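HORT 3: Storing the Harvest
Handout for Session 3, What Happens After Picking
Prepared by Chanida Chuensuk, with additions from Usa Chantharasri

Welcome back! Last time we stopped at the moment the fruit leaves the tree, and I promised that the story gets better from there. Please read this before the lab. The words in capitals are the ones I'll use without stopping to define them.

1. Fruit is alive after you pick it

An apple in a bowl is breathing. It takes in oxygen, burns up its stored sugars and acids, and gives off carbon dioxide, water and heat. This is RESPIRATION, the same process that went on while it hung from the branch, except that now there is no tree feeding it. Everything it uses comes out of its own pantry.

How fast the pantry empties depends on the crop. Onions and garlic, properly cured, are very slow breathers. They are resting organs, built by the plant to sit out a bad season. Apples and citrus are slow too. Mangoes are faster. Asparagus, sweet corn and broccoli are sprinters (we pick them while they are still growing hard, and they carry on as if nothing had happened), and that is why sweet corn tastes so different the day after.

Temperature is the biggest lever we have. Over the ordinary range, warming a crop by ten degrees Celsius makes it respire two to three times as fast. Growers call the warmth a crop carries in from the field FIELD HEAT, and getting it out quickly is half the job.

2. Ethylene, the gas that says "now"

I love this part. ETHYLENE is a tiny molecule, two carbons and four hydrogens, and plants use it as a hormone. It drifts through the air from one fruit to the next. One ripening apple in a paper bag will hurry along everything else in there.

Crops fall into two loose groups:

CLIMACTERIC fruits have a sharp rise in respiration as they ripen, along with a burst of ethylene, and they can finish ripening off the plant. Apples, bananas, mangoes, peaches, pears, avocados and tomatoes belong here.

NON-CLIMACTERIC fruits have no such burst. Oranges, lemons, grapes, strawberries, cherries and cucumbers belong here. Pick them unripe and they stay that way, more or less. A lemon may lose its green color in storage, but color and ripeness are separate things. Some oranges are perfectly ripe inside while the skin is still green!

Peppers are the awkward ones. Most books list them as non-climacteric, yet a bell pepper picked when it has started to turn will often go on coloring, and some hot peppers behave differently again. Usa has strong opinions about this and will happily share them in lab.

Making ethylene and being hurt by it are also two different questions. Broccoli makes very little, but it turns yellow fast when it gets a dose from something else. Carrots go bitter. Lettuce gets rusty brown spots along the ribs.

3. Water loss

A fresh leaf or fruit is mostly water, and the air wants it. Spinach looks tired after losing only a few percent of its weight. Apples have a waxy skin that holds water in well, though they still shrivel in dry air. Leafy greens, broccoli and carrots do best at high humidity, 90 percent or better. Onions and garlic want the opposite: dry air that moves. Put them in a damp room and you get roots, sprouts and gray mold at the neck.

So one cold room can never be right for everything. Rasha Masri ran the packing shed at Haken for several seasons, and her rule was that if you only have two rooms, you make one cold and damp and the other cool and dry, and you stop wishing for a third.

4. Chilling injury

Cold is good until it isn't. Crops that come from warm places can be harmed well above freezing. Mangoes develop gray, scalded-looking skin and then refuse to ripen properly. Cucumbers get sunken pits. Bananas go dull and brown. Tomatoes lose flavor and turn mealy. Bell peppers pit as well, and the seeds darken.

The nasty thing is the delay. A chilled mango can look fine in the cold and fall apart once it comes back to room temperature, often in somebody else's kitchen.

5. Display is storage too

People forget that the store shelf is the last storage room, and usually the worst one. It is warm, bright and drafty, and everybody squeezes the goods. Much of what we have covered so far can be undone there in an afternoon.

When you look at any display, ask which crops are giving off ethylene and who their neighbors are. Check how deep the fruit is piled, too, as the bottom layer carries the weight of all the rest and bruises start there.

Two tiers of produce, with apples on the upper one: 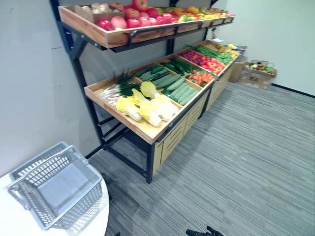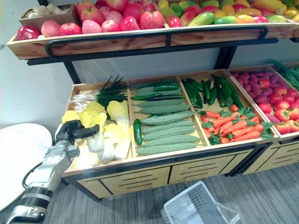 Bruising deserves its own paragraph. When cells break, enzymes meet compounds they were kept apart from, oxygen joins in, and the flesh browns. The wound also raises respiration and ethylene in that one fruit, and mold finds an easy way in. The saying about one bad apple is decent plant physiology.

6. For the lab

We'll be working with the Pladusgate apples and a box of mangoes that Amnuay Kaewmanee is bringing over. Each group sets up 3 bags: mango alone, mango with apple, and mango with apple plus an ethylene absorber. Close them the same way, keep them on the same bench, and weigh each mango before it goes in. Write down firmness and skin color every day. Smell them too, and put that in your notes in your own words. "Like pine and honey" is a perfectly good observation.

Don't store the spare mangoes in the fridge with the seed samples, please. You know why if you've read section 4.

7. Questions to chew on before next time

Why would a shipper pick bananas green when they could wait a week?

A cold room full of apples can be sealed, with the oxygen brought down very low. What does that do to respiration, and what might go wrong if it drops too far? (Hint: think about yeast.)

Your neighbor keeps potatoes and onions in the same bin under the sink. What would you tell them?

Reading: the Ghanem chapter on cooling and packing, first half only. The tables at the back are good fun if you like tables, and I do. Anong Chantharasri has the spare copies. Next session is on curing onions, garlic and sweet potatoes, so bring a bulb from home if you have one, the older and uglier the better.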